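Software Engineer, Grasp Control and Perception
Bremell Robotics Laboratory, Plodcombe

Bremell invites applications for a full-time software engineer in the Manipulation Group. The position runs for 33 months. The engineer will maintain Endano, the laboratory's grasp planning library, and will connect it to the perception code used on the group's robot arms.

Duties include writing and testing control software in C++ and Python, reducing delay between the wrist camera and the gripper controller, and preparing releases for partner laboratories. Current work deals with cups and other tapered vessels, where small errors in the estimated wall angle change how the finger pads meet the surface.

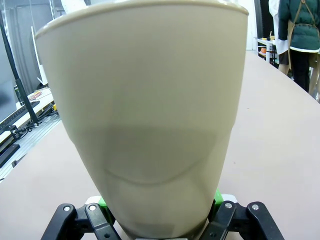 Is previous experience with robot hardware required?

Applicants with a strong background in real-time software, computer vision or motion planning will be considered without it. Training on the arms is given during the first 15 working days.

Applicants should hold a degree in computer science, engineering or a related field and be able to show code they have written and maintained. Knowledge of ROS 2 is desirable.

Applications should include a resume, a cover letter of no more than two pages and a link to a code sample. They must reach Yabsira Berhe, Head of Software, by 16th February. Interviews last 90 minutes and include a review of the code sample. Please quote "Endano engineer" in all correspondence.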